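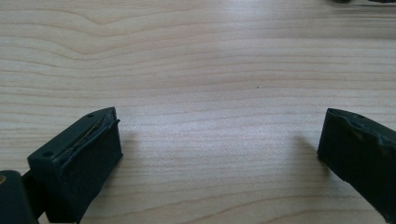

Oluf Hafstein wrote in to say that he wipes his wooden table with whatever cloth is closest, has done so for 30 years, and would like to know what all the fuss is over. The fuss, Oluf, is over the rest of us, whose cloths are closest to the frying pan.

Search tips Enter keyword Go

Pale wood and how to live with it
Last updated 2019-10-28
Reading time: 2 minutes

A pale table looks wonderful in the store and then you take it home to where the coffee lives. Mine came from a shop in Plomdale in September, and I have become the kind of person who hovers with a coaster.

Crumbs first, with a dry cloth. Go straight to the wet one and you're making paste. Then a damp cloth, wrung out until your wrists complain, and wipe along the grain. Dry it right after. Air-drying is for socks.

For greasy fingerprints, one drop of dish soap in a bowl of warm water. One drop – the bottle will try to give you a tablespoon. Go over it again with plain water or you'll have a clean table with a film on it that grabs every sleeve in the house.

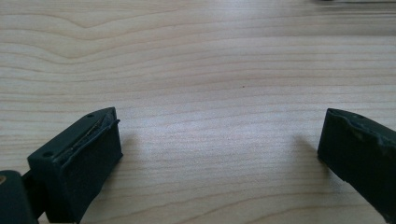
Can I get a white ring out with mayonnaise?

Sometimes, on a finished top, if the ring is fresh and you leave the mayonnaise on for an hour. Try it on the underside first. A little plain petroleum jelly left overnight does the same job and smells less like lunch.

Scouring pads stay at the sink. So does the rough side of the sponge, however gently you think you're using it. Dents in bare wood can often be coaxed up with a damp cloth and a warm iron, a few seconds at a time. On a varnished top the iron will give you a cloudy patch to go with your dent.

Felt pads go under vases, lamps and anything else that gets dragged. Check them now and then for grit, which turns a felt pad into sandpaper with good intentions.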